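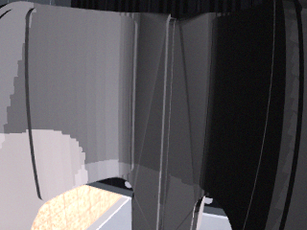 Last changed: a Sunday in November, late morning

Riding the 145 to Prellton, again

I sold the car in spring, for reasons that made sense in spring. The days were getting longer, the insurance had gone up, and I had a picture of myself as a person who reads on buses. I bought a bag for the books. It's a good bag. I've now carried the same novel to Prellton and back for most of the year and I'm on the chapter where they arrive at the house.

The bus in question is the 145, which leaves from outside the El Khatib bakery here in Collirico and goes to Prellton by way of everywhere else. By car the trip is one road. The 145 takes that road for a while, gets bored, and turns off to visit a retirement complex, a closed garden center, the back of a high school and a loop of new houses where I have never once seen a person get on. Then it comes back to the road almost exactly where it left, and you can see the same gas station from the other side.

I've grown fond of the gas station. I know what they're charging for firewood.

What I didn't know in spring is that a bus has a culture, and that you join it whether you meant to or not. The first rule on the 145 is about the seats behind the back door. They're raised up over the wheel and they look like the best ones, with a good window and a heater at your ankles, and on my first morning I sat there feeling clever. At the second stop a woman got on, saw me, and stood. There were plenty of other seats. She stood beside me all the way to the high school, holding the pole and looking out of what I now understood to be her window. She wasn't rude. She even said good morning. I have not sat there since.

The second rule is that you thank the driver, but only when you leave by the front. If you leave by the back you may raise one hand, briefly, toward the mirror. I shouted my thanks from the back door for a week before I noticed that I was the only one shouting.

The third rule is that you don't talk about the bus being late. You can talk about it being late yesterday. You can talk about the winter it didn't come at all. But when it's late right now, in front of you, in the sense of not being there, the thing to do is look at the bakery window with great interest. I've learned a lot about the bakery this way. They put the sesame rings out first and the spinach ones after, and if the spinach ones are out and there's still no bus, you might as well go in and buy one. I suspect the bakery and the bus company have an understanding.

Now for the timetable. The one at our stop is behind a sheet of plastic that's gone the color of weak tea, and it's for a different year. Somebody has corrected it in ballpoint. Somebody else has corrected the corrections. The official one online is a PDF that has to be turned sideways, and when you do that on a phone the phone turns it back. There's also an app. The app is called Brolalero, it cost me an evening, and it shows the bus as a little blue lozenge moving along the map with tremendous confidence. I've stood at the stop and watched the lozenge pull up, wait politely, and drive off through me toward Prellton, with nothing on the street but a man and his dog.

So I stopped checking. I go down when the first kids go past the window, and I wait. My personal record is 40 minutes, set in sleet. On the other hand there was a morning last month when I came around the corner and it was sitting there with the doors open and the engine running, like something out of a musical, and I was in such a good mood all day that I agreed to bring a dessert to something.

People with cars ask me about the time. You must lose so much time, they say, and they tilt their heads. It's a fair question and I used to have an answer with numbers in it. I'd worked out the gas and the parking and the thing with the brakes, and divided it all by something. But the answer was boring and I could see them thinking about lunch, so now I say that it gives me time to read, and then I think about the novel.

What I do with the time is look at other people's yards. From a car you see the fronts of houses. From the 145, which sits up high and goes behind things, you see the backs, and the backs are where everyone has put the project they aren't finishing. I've been following one deck since June. It had a good start. There were string lights before there were boards, which I thought showed spirit. Then the boards went down on the left half, and then it was August, and then there was a tarp. I'm pulling for them. I've also got a boat I keep an eye on and a trampoline that has moved one yard over, which I'd love to hear more about.

I should say something nice about the drivers, and I can, because they deserve it. There's one on the early run who waits if he sees you running and then doesn't look at you when you get on, so that you can breathe like a walrus in private. That's manners. I had a long career in offices and I didn't see manners like that very often.

Going home is the weaker half. In Prellton you wait behind the courthouse, in a shelter with a roof and no sides, so that the rain has to make a slight effort. The last 145 goes at an hour that suits the courthouse and no one with a dinner invitation. I've left two birthday parties before the cake. At one of them I was handed my slice in a napkin at the door, as if I were nine, and ate it behind the courthouse in the dark, and it was excellent cake.

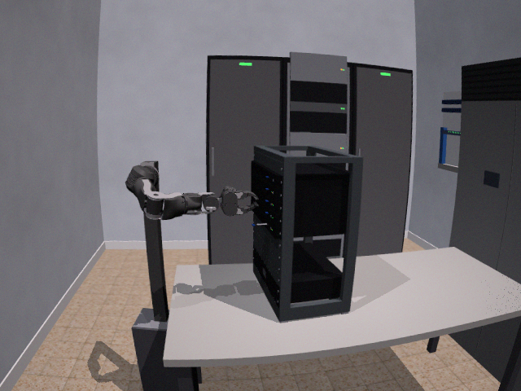 A reader in Prellton wrote after my last post on this to say I had it all wrong about the loop of new houses. She has used that stop for two years, she says, on the afternoon run, and if I'd ever taken the afternoon run I would have seen her, along with a teenager with a cello and a man who gets off there to walk home across the field. She'd also like it known that the detour was fought for, with letters, and that before it existed she had to walk along the main road with no sidewalk. And the garden center isn't closed. It's closed on the mornings I go by.

I've thought about this more than I expected to. I've left the line about the loop where it is, further up, so that you can watch me being wrong in the original setting, but I took the afternoon run on purpose last week and there was the cello. It had the seat behind the back door. The cello is apparently allowed.

She had a tip as well, and I pass it on for anyone else in Collirico who's tempted by a good bag and a warm April. If you miss the last 145, go around to the front of the courthouse and wait for the one marked Depot. It isn't in the PDF, and the lozenge knows nothing about it, but it will let you off at the bottom of the hill if you ask before the bridge. I haven't tried it yet. I've got a party on the fourteenth and they're promising lemon.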